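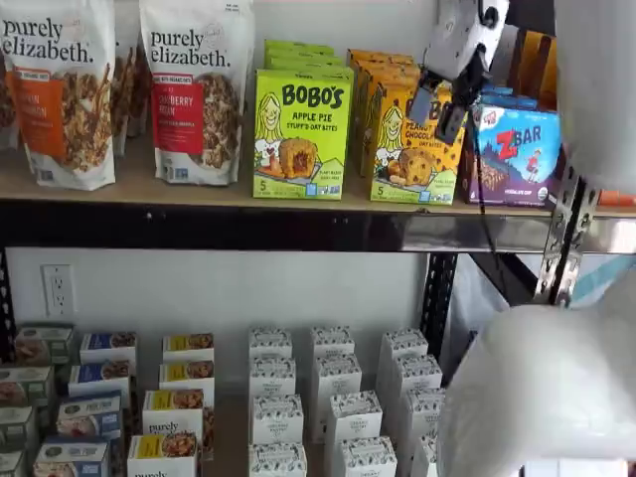

Thursday, late

Boots are drying by the stove and my notebook is so damp the pages have gone wavy, but I want to get this down while I still have the smell of it in my head. What a day! We finally did the Bakberg walk, four of us in Takumi's car with the baskets piled on my knees, and the woods were absolutely full.

It had rained hard since the start of the week and then gone mild, and you could tell from the first hundred yards past the gate. Honey fungus all over the old stumps on the left side, great big tiers of it, and the spore dust from the top caps had settled on the ones underneath so they looked floured. Kaja peeled back a strip of bark on a dead beech and there were the bootlaces, black and flat, running up under it as far as she could pull. I have read about those for years and never had one in my hand. They're tougher than I thought they'd be. I tried to snap one and it just bent.

Then the waxcaps, in the grazed field above the trees! Scarlet ones, a lot of the little yellow ones I never feel safe naming, and a single parrot waxcap, still green at the top of the stem and so slimy I dropped it twice. Rónán got down flat on his stomach to smell something that was meant to smell of honey. He said it smelled of sheep. I smelled it too and I'm with Rónán.

We had lunch in the lee of the wall, and Adoración, who had joined us at the top from the Nel side, went through my list and crossed out two things very kindly. What I had down as a deceiver was a webcap, and she showed me the rusty threads still hanging around the stem. I'd looked right at them and thought they were dirt. So, note to self: look at the stem before you look at the cap, and look at the gills before you say anything out loud.

The best find was on the way down, and it was mine (I am going to be unbearable about this). Under the birches, in the wet bit by the stream, there was a purple-brown thing like a crumpled ear, and then another, and then a whole log of them – jelly discs, all crowded together and shining. I yelled. Takumi thought I'd fallen in. Adoración thinks they are purple jellydiscs, but there are two that look alike and you have to check the spores, so I have a piece wrapped in wax paper in the fridge door and I keep going to look at it.

The total for the day came to 13 species we're sure of, plus 6 in the maybe column, which for me is a wonderful number. My running list stands at 178 now. I started it with a fly agaric and a puffball I had kicked.

Spore prints are set up on the kitchen table, half on white paper and half on black, with a mug upside down over each cap. I've run out of mugs and am drinking tea from a measuring cup. One print has started already, I lifted the edge a minute ago and there's a pale pink blush coming, so that one isn't what I wrote down either. Pink! I'm going to have to start over with the key from the beginning and I can't wait.

Things to do: return Uldis's hand lens (he's been very patient), buy more wax paper, ask Kaja for the name of the book with the line drawings, email Adoración the jelly disc photos in the morning. Also find out if the Rokitz woods are open after the storm, as Takumi is free again next week and says the spruce there gets good slippery jacks.

It's past eleven and I should go to bed. One more look under the mugs first.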